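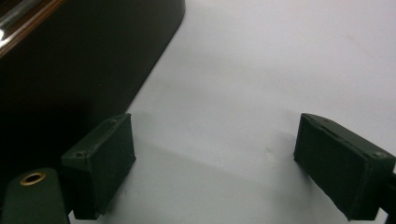
Rilis hand-held gripper: setup and maintenance

Maintained by Zachary Grewal, Contreras workshop. Last revised 2020-07-11.

Scope

This README covers assembly, adjustment and repair of the Rilis hand-held gripper used for recording at the Contreras and Plostport sites. The recording software is documented in its own folder. Units built before April have a different trigger spring and should be checked against the old parts sheet.

Parts

Fingertips, dark green, left and right. Box-shaped, with small screw holes in the top face. The two sides are stored and replaced as a pair.
Mounting arms, same green. The insert in the arm is brass-colored and is easy to find against the plastic.
Linkage, trigger and return spring.
Camera bracket and camera.
Skurner cable kit, one per unit.

Fitting the fingertips

1. Unplug the camera and lock the trigger in the open position.
2. Brush plastic dust out of the screw holes. Do not use a drill bit to clear them.
3. Seat the left fingertip on its bracket and start all screws by hand before tightening any of them.
4. Repeat for the right fingertip.
5. Release the trigger slowly. The inner faces should meet along their full height. If they touch at the top first, loosen the screws, hold the tips closed and tighten again.

Use the short hand driver. The powered driver strips the plastic.

Checking the opening

Set the unit over a plain light surface with nothing between the tips and open it fully. Both fingertips must be visible to the camera with a clear gap between them. Shadows from the tips on the surface are normal and need no correction. The two tips do not have to look the same size in the view, but the view must match the reference still saved for that unit. If it does not, adjust the camera bracket first and the fingertips second.

Open and close the gripper 90 times, then repeat the check. New screws settle during this step.

Calibration

Run calibration after any change to the fingertips, arms or camera. The routine asks for fully open, fully closed and fully open again. Hold each position until the counter stops. An error above 3 percent is a fail. The usual cause is a loose arm screw. Files go in the calib folder under the unit name, and old files are kept.

Service intervals

Every 7 days of use: wipe the lens, check screws, check the cable for kinks.
Every 400 recordings: remove the fingertips, inspect the arms for cracks, replace the return spring.

Scuffs along the edges of a fingertip are cosmetic. Replace the pair if an inner face is chipped or a screw hole no longer holds.

Known problems

Loose insert: remove the arm and fit a spare. Glued inserts have come out again on two units at Plostport.
Tips close off center: one bracket is bent. Swap brackets left to right to find which one.
Camera drops out when the trigger is pulled: the cable is routed too tightly at the linkage. Leave slack before the first clip.

Log all repairs in service.txt with the unit name, part replaced and initials.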